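The Bomden Heavy Table Cloth, in black

Sold by the metre, hemmed or unhemmed
Shop > Cloths and covers > Plain cloths > Bomden Heavy

Page last updated 2020-09-09

Right, this is the cloth I get asked about more than anything else in the shop, so I've given it a proper page at last. It used to have two lines and a price, and then I'd spend half my evenings answering the same emails (which I don't mind, I like the emails, but you shouldn't have to wait for me to finish my tea before you can buy a tablecloth).

The Bomden Heavy is a plain woven cotton cloth, dyed black all the way through, with a flat matt finish and a good bit of weight to it. I first bought a length of it for my own craft fair stall, years before I had a shop, because I was fed up with a thin polyester thing that blew about and showed every bit of the trestle underneath. I've still got that first piece. It's been under jam, under pottery, under a raffle, and under my sister's wedding cake with a nicer cloth on top. It has gone a touch softer and that's all I can say against it.

What it's like

It's heavier than a bed sheet and lighter than a curtain. If you've handled a decent canvas apron you'll know the sort of feel I mean, only the Bomden has a bit more give and hangs better at the corners. It doesn't shine. I can't say that loudly enough, because most black cloths sold for tables do shine, and under hall lighting they go a nasty grey-blue and every fold turns into a bright stripe. This one just sits there being black.

You can't see a table through it, either. I've had it over a bright yellow pasting table and you would never have known.

It does have a slight grip. Plates and boxes don't skate about on it the way they do on satin, and it stays put on a smooth table without clips unless you're outdoors. Outdoors, use clips!

Sizes and widths

The roll is 150 cm wide and I'll cut any length you like from one metre up. For the standard folding table most people have, two and a half metres gives you a nice drop at both ends. If you want it to reach the floor at the front and hide your boxes, push the cloth forward so it's level with the back edge of the table and let the whole spare width hang down towards your customers. You don't need it hanging down at your side, you'll only tread on it.

For round tables, measure straight across the top and add the drop twice. Then check whether that comes out wider than the roll. If it does, send me a message before you order, and I'll tell you if a join can be hidden or if you'd be happier with the Prunard, which comes wider.

Hemmed or unhemmed

Unhemmed is cheaper and goes out quicker. The cut ends will fray, slowly, and if you're only going to tuck them under you may never be bothered. I hem to order, double turned, with black thread and squared corners. I allow 5 cm at each end for this, and I add it on before I cut, so the size you ask for is the size you get. You don't need to work anything out.

Please don't use pinking shears on it and think that'll do. I did, and I was picking black threads off my jumper until January.

About the creases

Now then. It's cotton, and cotton creases. It goes out to you folded, and you'll have fold lines when you open it. If you put it straight on the table they'll ease off a bit over the day, but they won't vanish. A hot iron with steam on the wrong side sorts it out in a few minutes (the wrong side is the one with the slightly fuzzier feel, I mark it with a chalk cross).

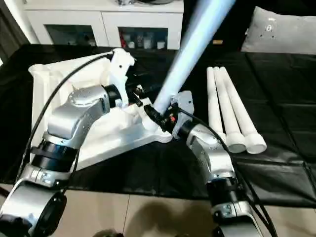 If you've no iron where you're going, roll it. Get hold of a cardboard tube, the kind carpet shops throw out, and wind the cloth round it with the right side facing in. I travel with mine like that, in the back of the car with an old pillowcase over it, and it comes out flat enough that I've stopped packing the iron. A light mist from a plant sprayer and a good smooth with your hands does for anything that's left. I'd much sooner have a few soft creases than the plasticky stuff that never creases and never looks nice.

Washing it

Wash it by itself the first time. I mean really by itself, no dark socks keeping it company. There's loose dye in any black cotton and the first wash takes out most of it. After that, a cool wash with your darks is fine. Turn it so the right side is in, use a liquid made for dark colours if you've got one, and skip the softener, as it seems to pick up more fluff afterwards.

Expect a little shrinkage in that first wash. I'd say order a touch longer than you need if you're fussy about your drop, or tick the box for pre-washing and I'll run it through my own machine before I cut and hem it. It adds a few days.

Line dry in the shade if you can. Strong sun will turn any black cotton brown in the end, and I've seen some sad-looking cloths that spent all summer in a shop window.

Fluff, cat hair and chalk

Yes, it shows them. It's black! Keep a sticky roller in your stall box. Candle wax comes off with brown paper and a warm iron, same as your gran would have done it. Chalk brushes out. Flour is the worst, so if you're selling bread, have a look at the Ham cloth instead, a lovely oatmeal colour in the same sort of weight, very forgiving.

How it compares with the others I sell

Mokix Easy Black: polyester, thinner, doesn't need ironing, shines a fair bit. Half the money. I'd use it in a marquee where it's going to get rained on and trodden in.

Prunard Extra Wide: cotton mix, softer, drapes beautifully, but it's more of a very dark charcoal next to the Bomden, and it marks more easily. Good for round tables.

Ham Oatmeal: all cotton, same care as the Bomden, hides crumbs and flour.

If you can't decide between them, ask for swatches. I send a little card with all four stapled on and I don't charge for it, though a stamp in return is always nice.

Price and stock

Unhemmed and hemmed prices are in the drop-down next to the colour. You get a bit off for a full roll, which is 50 metres, and a bit more again at 100 metres, which is two rolls and needs a strong person at the door. Schools, halls and drama groups do buy it that way and I'm glad to do an invoice.

I took a big delivery this summer, so there's plenty. I've now cut over 4000 metres of this cloth since I started (I keep a notebook, I'm like that) and all of it has come from the same mill. Even so, black does vary slightly from one dye lot to the next. If you need several pieces to match, order them together and I'll cut them all from one roll.

Postage and returns

Small pieces go in a paper mailing bag, bigger ones in a box. If you'd like yours sent rolled on a tube, say so in the notes when you order. It costs more to post and I'll let you know the price before I send it.

Unhemmed lengths can't come back once I've cut them, unless there's a fault, and in that case I'll swap it and pay your postage. Hemmed cloths are the same. Please open it out and look it over before you wash it, because once it's been washed I can't send it back to the mill.

Things people ask

Is it flameproof? No. If your hall or venue wants a certificate, this isn't the cloth for you, and I don't stock one that is.

Can I photograph my things on it? Lots of people do, and it's very good for silver and glass. Iron it first and go over it with the sticky roller twice.

Can you cut a hole for a parasol? I can, and I'll bind the edge as well. Tell me how wide the pole is and exactly where it goes.

Does it come in navy? Not at the moment. I ask the mill every year and every year they say maybe.

Email is best if there's anything I've missed. I answer most evenings, after the cutting's done.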